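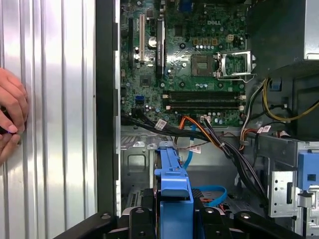
Keeping Old Desktops in Use: A Study of Repair and Reuse in One School District

Final report, Technology and Community course
Group 4: Analyn Saludo, Ximeng Ye, Signe Brøndum

1. Background

Our group wanted to find out what happens to desktop computers when a school stops using them. We picked the Perer school district because two of us went to school there and because the district keeps a list of its equipment and was willing to share it.

The district replaces its classroom desktops on a fixed schedule. A machine that reaches the end of the schedule is marked "retired" on the list, whether it works or not. Before 2019 all retired machines went to a recycler in Jultum. After that the district began letting a repair shop, Woklow, look through them first. Woklow fixes what it can and sells the machines cheaply to families and small offices. A share goes back to the district for use in libraries and after-school rooms.

We had three questions. How many retired machines could be used again? What stops the others from being used? And do the people who get the repaired machines find them good enough?

2. What we did

We worked from the district list, which had 1,138 retired desktops on it. The list gives the model, the year of purchase, the school, and a short note on why the machine was retired. Many of the notes are blank or just say "old."

We also interviewed 15 people who had bought or been given a repaired computer. Woklow put a sign-up sheet on its counter for us, so these were people who chose to talk. That matters and we come back to it in section 5.

Kaiwen Feng, who runs the shop floor at Woklow, let us sit in for two afternoons in August and answered our questions afterward by email. We did not repair anything ourselves. Ximeng took notes on each machine that came to the bench and how long it stayed there.

3. What we found

3.1 The machines

Most of the retired desktops were marked that way because of age and nothing else. Where there was a note, the most common problems were "slow," "won't start," and "no sound." We had expected broken parts to be the main reason. On the list they came well behind age.

Woklow sorts what it receives into three piles. The first pile needs only cleaning and a new drive. The second needs a part, usually a power supply, memory, or a fan. The third is taken apart, and its good parts are used to fix the second pile. Kaiwen told us that the sorting is the slowest step, because every case has to be opened and every machine has to be plugged in and tried. He would like the schools to write better notes.

A drive swap makes the biggest difference. The older machines have spinning hard drives, and a solid state drive makes them start much faster. Memory is the second thing the shop changes. Processors are rarely changed. A machine that needs a new one normally goes to the third pile, since the labor costs more than the computer will sell for.

Small things also get in the way. Some machines arrive without drive brackets or screws, or with a side panel from another model. Power cords are nearly always missing. Analyn asked one school office about this and was told the cords stay in the classroom for the new computers, which come with their own. That school had a closet full of cords. We reported this to the district, and the cords are now being sent along.

3.2 The software

Software was a bigger limit than hardware. Some of the desktops cannot run the newest version of Windows even though they work well. Woklow puts Linux on these and tells the buyer. A few buyers did not want it and waited for a different machine.

Data was the other issue. The district requires each drive to be wiped before a computer leaves the building. At two schools the drives were being pulled and destroyed, because the staff thought this was the rule. It is not. The written policy allows either one. Every machine from those schools needs a new drive, and this adds to the price.

3.3 The users

The people we interviewed used the computers for homework, bills, job applications, and video calls. Most were satisfied. The complaints were about noise, the size of the case, and the lack of built-in wireless. The wireless problem came up so often that Woklow now puts a cheap USB adapter in the bag with each computer.

One parent said her son's school laptop had to be returned each summer, and the desktop meant he could keep working on his drawings. Another buyer ran the front desk of a small tailoring business on a computer that had been in a science room. He had never had a problem with it and had not thought about where it came from until we asked.

Two people said they would have liked a phone number to call for help. They knew they could bring the machine back, but a desktop is heavy to take on the bus.

4. Suggestions

We make these suggestions to the district:

Write one line on the list about what is wrong with each machine when it is retired. "Works" is also useful.

Tell all schools that wiping a drive is allowed — two schools are still destroying theirs.

Send cords, brackets, and side panels with the machine they belong to.

Keep a few repaired desktops as spares. Teachers told us they can wait weeks for a replacement when one fails.

For Woklow we have only one suggestion, a short printed sheet with help steps and a phone number. Signe wrote a first version in English and Spanish and the shop is trying it out.

5. Limits of this report

Our interviews were with people who signed up, so unhappy buyers may be missing. We only saw the shop on two afternoons, and both were quiet. The district list has errors — we found machines listed twice and one school that closed years ago. We corrected what we could find.

We did not look at energy use. An old desktop uses more power than a new small one, and over several years this could change the picture on cost. A later group could measure it with a plug-in meter.

6. Thanks

We thank Kaiwen Feng and the staff at Woklow, the district equipment office, and our instructor, Rongrong Shao, who read two drafts and made us redo the section on software.

Filed under: Student Work > Technology and Community > Reuse and Repair

Comments (3)

deskfan15
Our school had the same closet of cords. I took some home with permission and I'm still using them.

M. Okafor
Good report. Did you ask what the recycler charges the district per machine? That would help make the case for the repair route.

Analyn Saludo
We asked, but the price is part of a larger contract that also covers printers and screens, so we couldn't separate it out.

Posted 24 March 2022 | Contact the course office | © the authors | Back to top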